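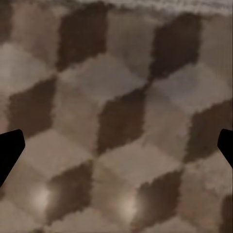 Opinion > Robot Learning > Data

Manaia Tomoana
Data lead, Grestell

Every few weeks somebody asks me how many demos we have. Never which ones. The number goes on a slide, the slide goes to a partner, the partner says great, can you double it. And we can. In simulation you can always double it.

I think this is a bad habit and I want to argue against it while I have ten minutes before the next run.

We do two-arm household tasks, all simulated, all driven by people. An operator sits down, runs the robot, we keep the good ones. Last round we had 353 keepers. Sounds healthy. Then Marina Antoniadis sat and watched all of them, start to finish, which I'm ashamed to say no one had done before, and 173 were close to the same demo. Same approach, same side, same grip. One operator who got comfortable, mostly. I don't blame him, we were paying by the episode.

So that's my first complaint. Pay by the episode and you get the easy episode. Over and over.

Second complaint is what we throw out. At Grestell the rule used to be that any hesitation was a fail. Operator backs off, regrips, comes in again – deleted. Clean data only! But the backing off is the part the policy needs. A robot that has only ever seen perfect reaches has no idea what to do a centimeter off. We taught it that mistakes don't exist and then acted surprised when it made one and froze. 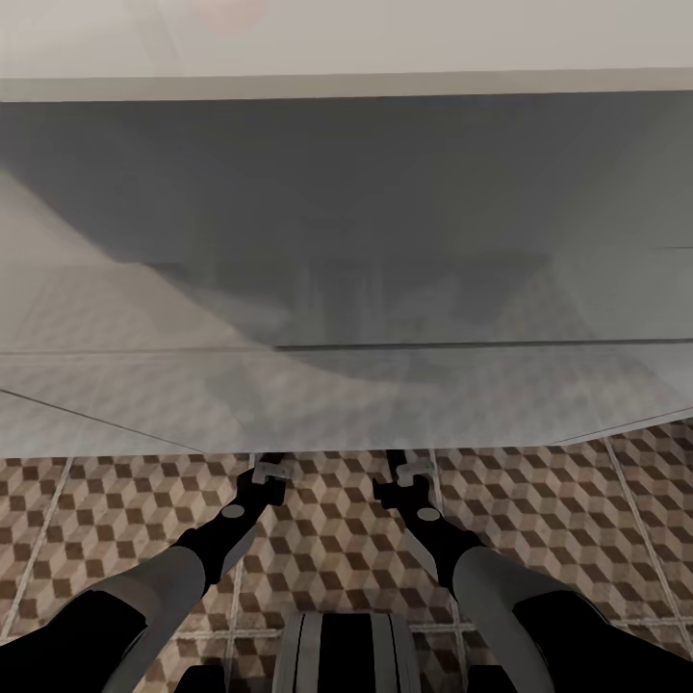
Should you keep failed attempts in the training set?

Keep the ones where the operator recovers, label them properly, and put the hopeless ones in a separate folder for later.

Kayode Tijani disagrees with me on this, and he's not wrong that recoveries make the loss curves ugly. Some of them teach bad manners too. A person who fumbles will often wave the arm around while they think, and the model will learn the waving if you let it. Fine. Trim the waving. It's an afternoon of boring work and people would rather order another thousand demos then do it. 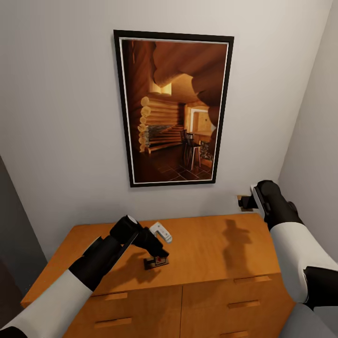 Variety is the word everyone uses and no one defines. For most teams it means new textures. Swap the wallpaper, swap the wood, call it a new scene. I'd trade all of that for harder placement. Put the left gripper down around a small dark thing on the dresser top with a white gadget right behind it, and have the right arm up by the wall plate at the back corner, and now the operator has to make choices. Where does the idle arm go? Do you come in from above or from the side? Choices are what we are supposed to be recording. A different picture on the wall isn't a choice.

We tried this for real in April, on the Sornport set. Milagros Ortuño wrote up only 94 layouts, by hand, each one awkward in its own way, and asked for 2 operators on every one. Left handed and right handed if she could get them. The whole thing was smaller than what it replaced. The policy was better at the tasks I care about and a bit worse at one I don't. Small test, I know. Somebody should repeat it with a proper baseline, I'd be glad to share the layouts.

Carmela Tejada over at Lundance told me their customers won't pay for that. They want volume, they have a line in the contract for volume.
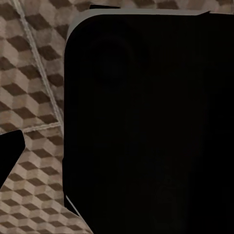
And I get it, a count is easy to check and awkwardness isn't. But then write a different line. Ask for coverage of start poses. Ask how many operators. Ask for the reject log, and if there is no reject log, ask why. None of this needs new tools, a spreadsheet does it.

Also let operators write notes. One text box at the end of the episode. Ours say things like "couldn't see past the left hand" or "guessed the depth" and I have learned more from thsoe than from any dashboard. If the person was guessing, the demo is a guess, and the model should at least be told.

OK, run's up. Reject logs – send me yours if you keep one, I want to compare.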